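Vendden
Home > Bedroom > Bed mats > Penano woven bed mat

Penano Woven Bed Mat
Item 1269
Color: Tan with dark seam
Width: 148 cm
In stock, ships rolled

Summer nights are what this mat was made for, and we'll get to those, but the Penano has turned into the thing in our bedroom range that people use all day long. You lay it over the mattress, pull it square, and the bed becomes a firm, smooth, slightly springy surface that you can sleep on, sit on, spread a map on or (our own favorite, and the subject of most of the mail we get) fold a whole week of clothes on.

The top is made of thin bamboo slats laid side by side and stitched down to a cloth back. The slats are narrow enough that the mat feels almost like heavy cloth when you run a hand along it, and wide enough that you don't get that prickly feeling you may remember from a beach mat. Across the grain it rolls up. Along the grain it stays stiff. That's worth knowing before you try to force it into a closet the wrong way round!

What it's like to sleep on

Cool, first of all. A cotton sheet warms up where you lie and stays warm, and on a sticky night you end up hunting for the next dry patch. Bamboo lets some air pass under you, and when you roll over, the spot you move to is fresh again. We like it bare with a pillow and a thin cover. Plenty of people put a single sheet on top, and that works too, though you lose a little of the cool.

It is firmer than you may expect. The mat doesn't sink into the dips of a soft mattress the way a sheet does, it sort of bridges them, and the first night feels new. By the third night most of us had stopped noticing. If you sleep on your side and have bony hips (one of us does), try a folded blanket under the mat at hip height.

You will hear it for the first week or so, a dry little creak when you turn over. It gets quieter as the back cloth settles.

What it's like to fold on

A bare mattress is a bad place to fold clothes. You smooth a T-shirt out, it sinks, you press down to get the sleeve straight and the other sleeve creeps in toward you. On the Penano the shirt lies where you put it. The slats have enough bite to hold the fabric still while you bring a side over, and they're smooth enough that a knit doesn't snag as you slide it off to the stack.

The lines help as well, far more than we thought they would. Lay the hem along a slat and it's straight. Lay the shoulder along another one and your shirt is square before you've made a single fold. The darker seam makes a good long guide for trousers: waistband at one end, cuffs together, crease along the seam.

And there's room. At 148 cm wide you can keep the unsorted heap on one side, the finished stacks along the headboard, and still have a clear space in front of you about as big as a sweatshirt with both arms out. We tend to start with the big flat things, towels and trousers, so that the stacks have a solid bottom, and finish with the knits on top, where nothing squashes them. 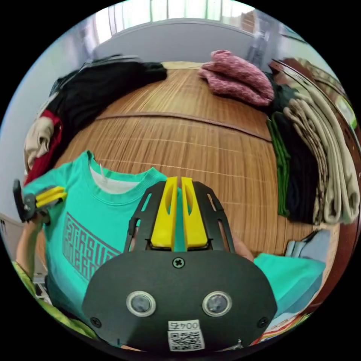
A teal T-shirt on the slats, with the darker seam line running across the mat above it. 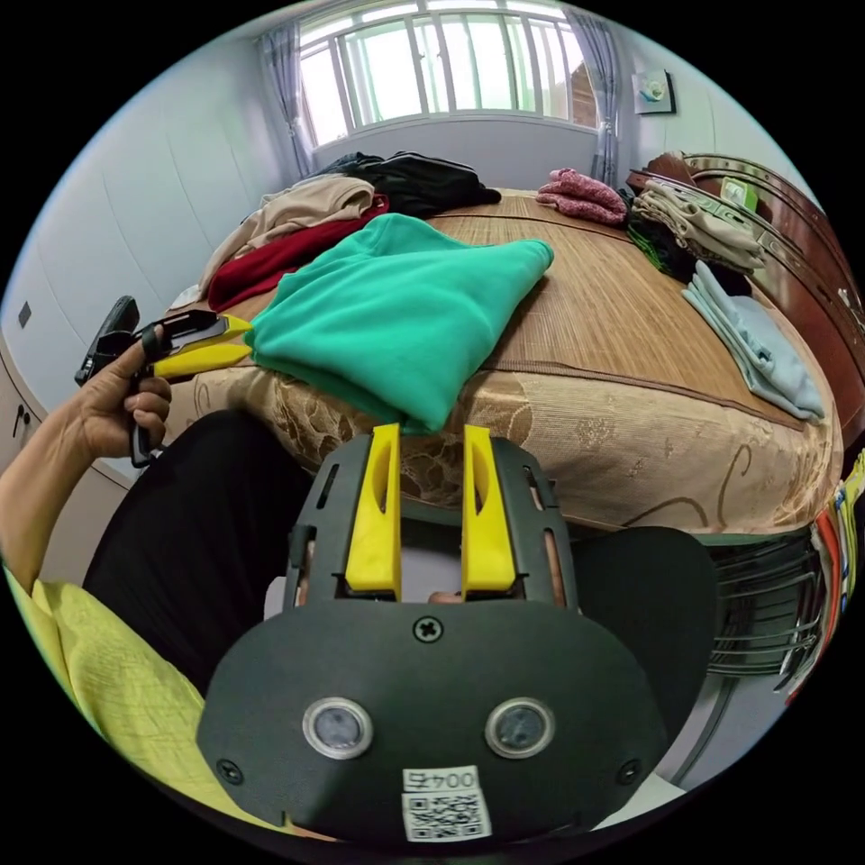
Tan weave, darker stitched border, and the flowered mattress fabric below.
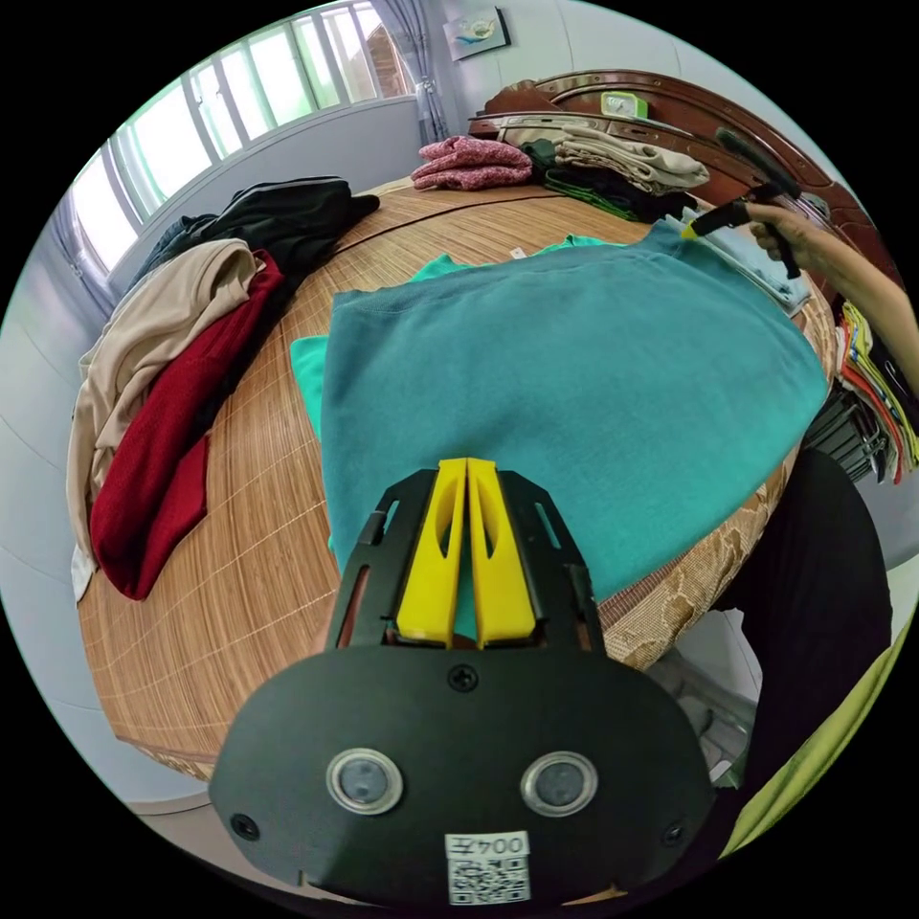
Sweatshirt spread flat, with the pink knit and the beige trousers already in their places on the far side.
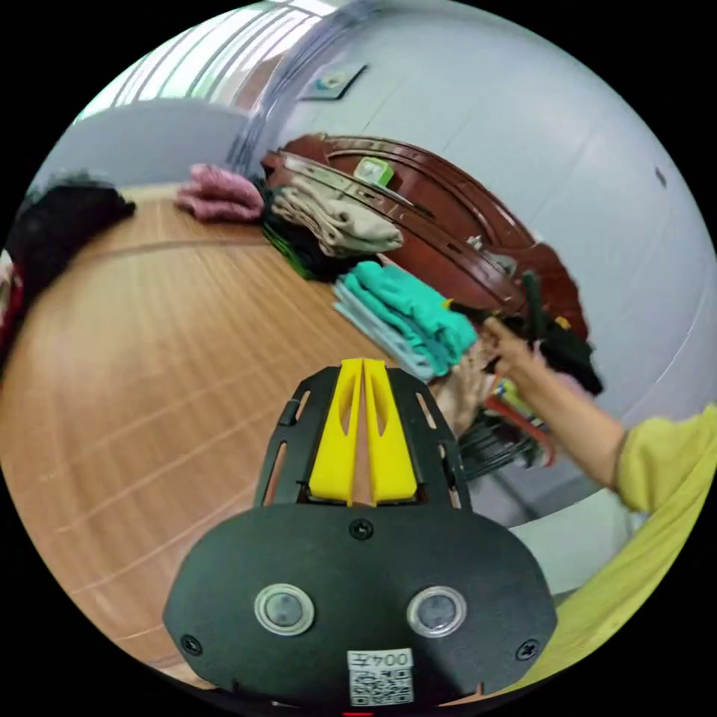
Teal towels stacked on light blue, beige clothes stacked behind them.

Arif Subramaniam wrote to say that he folds the other way around, knits first and towels last, and that the mat has changed his mind about doing it on the bed at all: I used to carry everything to the kitchen table and carry it back again. Now I tip the basket out at the foot of the mat and work toward the pillows. My one complaint is socks. They roll off the edge, and I find them under the bed a month later. Could you make one with a lip?

We did try a lip, Arif, on an early sample. It was great for socks and awful for sleeping, and it made the mat impossible to roll. A shallow tray on the corner of the bed does the job for now.

How it's made

The Penano is put together at the Brzozowska workshop in Pirnholm, where they have been stitching mats and blinds for longer than we've been selling them. The bamboo comes in already split. It gets sanded on the top face, sorted by color, and stitched in panels, and the panels are then joined with the darker seam. One full mat uses 1000 slats. We asked whether that was a rounded number and were told, with some pride, that it is the number on the work sheet and that they do check.

Sorting by color sounds fussy until you see a mat that hasn't been sorted. Bamboo runs from nearly cream to a deep toast brown in a single bundle, and a mat made straight from the bundle looks patchy. On ours the slats blend from one to the next, so you get soft bands of tan and brown. No two come out quite the same. If you order a pair for twin beds, say so in the order notes and the workshop will cut both from one batch.

The border is a cloth tape, folded over the slat ends and stitched twice. This is the part that gets the most wear, from people sitting down on the edge of the bed to put shoes on, and it's the part the workshop changed most recently. The older tape was thinner and went fuzzy at the corners. The new one is a tighter weave and a shade darker.

Laying it for the first time

Unroll it on the floor, slats up, and leave it overnight. It will want to curl at both ends. Flip it, slats down, for an hour or two in the morning and the curl mostly goes. Then put it on the bed over the mattress (a thin pad between the two is fine) and press along the seam with your hands, from the middle out.

It should sit just inside the edge of the mattress. If it sticks out past the side, the ends of the slats will catch your legs, and over time they may split. There's no elastic and there are no ties. The weight keeps it put on most beds. On a very slick mattress cover you can add a strip of rubber rug grip under each end, and we put 16 small squares of it in the box for people who'd like to start with that.

Care

Wipe with a cloth wrung out in plain water, along the slats. For a spill, blot first, then wipe. A drop of dish soap is okay if you wipe again with clean water after.
Dry flat or hung over a rail, out of strong sun.
Do not machine wash. Do not soak. Do not iron on it, please, tempting as it is: the steam lifts the slats from the back cloth.
Roll with the slats facing out. Never fold.
Store standing up or lying down in a dry place. An old cotton pillowcase over each end keeps the dust off.
If you find a raised splinter, rub it down with very fine sandpaper, along the grain, and wipe.

A new mat has a grassy, hay-like smell. We love it. It fades in two or three weeks, faster near an open window.

Good to know

Will it mark light clothes? We've had no trouble with dry laundry. Damp things are another matter, and we wouldn't leave a wet white towel lying on it.

Can it go on a table or the floor? Yes to both. On a hard floor, use the rug grip squares, as the back cloth slides. On a table, keep the full weight of the mat supported, so that it doesn't bend hard over the rim.

Can it be cut down? Along the slats, no. The workshop can make a narrower one, and the wait is longer. Write to us with the width you need and we'll pass it on.

Is it all right for cats? They adore it. Claws are less of a problem than on cotton, but the border tape is another story, so keep an eye on the corners.

In winter

Lots of owners roll the mat up in December and bring it back when the nights get warm. Others leave it down all year under a thick blanket and go on using it for folding, packing and wrapping gifts. Wrapping paper cuts beautifully straight along a slat (use a dull-backed craft knife, lightly, with a piece of card underneath).

In the box

One Penano bed mat, rolled
Rug grip squares
One cotton storage tie
One spare length of border tape, with needle and thread in the matching brown

Goes well with

Penano pillow mat, same weave, sold singly
Penano bench mat, for the end of the bed
Vendden shallow tray, large (see socks, above)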